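Storing and Flattening Back Issues at Home

Home » Workshop Tips » Paper and Comics

Posted 2023-04-30 by Kobina Amissah

Most damage to a comic collection happens in the box. These notes cover floppies from the newsstand era onward, bagged and boarded, in a spare room or basement.

Boxes
Fill a short box until the books stand upright with a hand's width to spare. Tight packing bends the spines. Loose packing lets the stack slump, and the lower corners roll.

Bags and boards
Replace polypropylene bags every 5 years. Check the board at the same time: if the white side has yellowed, discard it. Tape goes on the bag flap, never near the opening where a cover can catch it.

Flattening a rolled spine
Interleave the book with silicone release paper, place it between two smooth boards and apply even weight. Leave it until July if you start in autumn. Do not use a clothes iron. Ebenezer flattened 80 reader copies this way using the Andel press boards and lost the gloss on none of them.

Clamps and small hardware
Wipe grit from any toothed rack with a dry brush before use. Tighten paired cap screws alternately, a quarter turn each, so the block stays square.

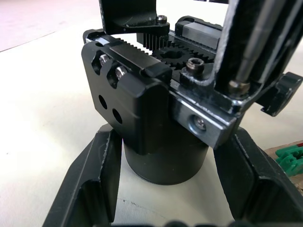 Toothed rack and socket-head cap screws on a black carriage block.

Labels
Pencil on acid-free card, colour coded by publisher. Number the boxes, not the bags. Past 1,000 issues, keep the index in a spreadsheet and print a copy for the first box.

Filed under: storage, paper, presses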